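The Slow Hands of Unit 5

A shared workshop in Rasordale wants two robot arms to do a job most people finish before the coffee cools. Is it worth the trouble?

Anyone who has changed a blown fuse in a car knows the move. Pinch, wiggle, pull, swear a little, push the new one in. It takes a few seconds and one hand. At the workshop on Cemel Street, a pair of robot arms has been put to work on the same chore since April, and I went there on a Sunday expecting to be talked into something.

The project is called Tefera. It belongs to a loose group of members who pay 54 dollars a month for bench space and the use of a drill press, and it has eaten most of their free evenings. The idea is that two arms should be able to handle small, fiddly parts on a table: blade fuses, toy bricks, tiny cubes. One hand steadies, the other picks and places. They talk about repair shops and kitchen tables. I kept my coat on and asked how often it works.

The answer depends on what you count. A fuse that goes in crooked and gets nudged straight on a second try is a success in the group's notebook. In mine it is a maybe. The parts are small, the slots are tight, and fingers with no sense of touch have to make up for it with patience.
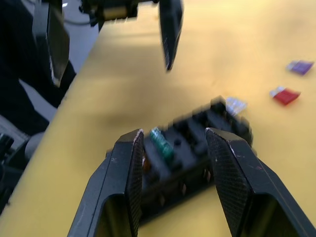 Wondimu Birhane thinks I am asking for the wrong thing. Speed can come later, he told me, and a hand that gets there on the second try has still got there. He would sooner watch a slow arm that recovers than a fast one that needs a person hovering over it with a stop button.

Fair enough, but a person does hover. Every run I saw began with somebody setting out the parts and ended with somebody clearing them up. That is a lot of staff for one fuse. Commercial shops get around this with trays and jigs that hold each part in the same place every time, and they have done so for decades. A home build has to cope with whatever lands on the table, and that is where the hours go.

The group trains the arms by example. A member guides them through a task, the motions are saved along with the video, and a program called Livis tries to learn from the pile. They collected 26 good runs of the brick task in one long day, then threw out the first batch after someone moved the table lamp. I asked whether moving a lamp should matter that much. It shouldn't, I was told, and it does.

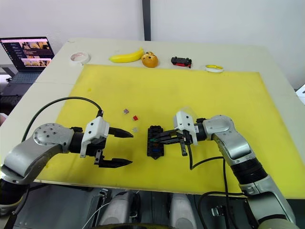

The brick task is the one they show to visitors, and I can see why. Bricks forgive you. The studs are big next to a fuse blade, a block that lands a hair off center can still be pressed down, and there is nothing to bend. When the program does well on bricks, the mood in the room lifts. Then they go back to fuses and it sinks again.

I have sat through enough garage demos to be wary of the good take. Every builder has one on a phone. What I want to see is the run after it, and the one after that, with the parts put down by someone who wasn't in the room for the training. To their credit, the members let me do it. I laid out the fuses myself, badly, and stood back. The arms managed 2 out of 5. On one of the misses a finger pushed the fuse flat and kept going as if it were holding it, all the way to the slot, where it carefully inserted nothing.
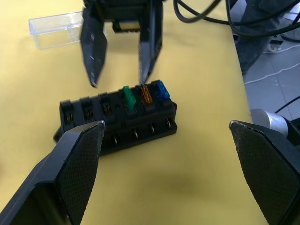 Two grippers at the fuse box, with three of the six slots filled.

Money is the other question. The group is cagey about the total, which I take as an answer. The arms were bought used, the bench was already there, and labor is free as long as you don't ask anyone's family. Parts wear, too. Finger pads get scuffed and have to be swapped, and a swapped pad grips a little differently, so some of the old examples are no longer quite right. A run at the fuse box can take up to four minutes. I timed my own hand at the same job and won't embarrass anyone with the result.

There are things here I liked. The motion is gentler than I expected, and a few times one arm waited for the other in a way that looked almost polite. The notebook is kept properly, failures and all – more than I can say for some companies that have invited me to lunch. And the members argue in the open about what the thing is for.
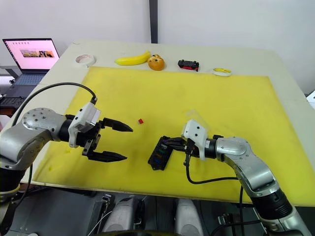

Obinna Igwe would drop the fuses altogether. They picked them because they sounded useful, he said, and now everybody is stuck defending a car part. Give it a sorting job, something dull with loose tolerances, let it run all night and see what's broken in the morning.

That would be a better test than the one I was shown, and a harder one to film. The others weren't convinced. A vote was proposed and put off, and someone went to look for a screwdriver. When I left at half past six they were setting up for another round of fuses, and I had a dead dome light in my own car that I fixed in the parking lot.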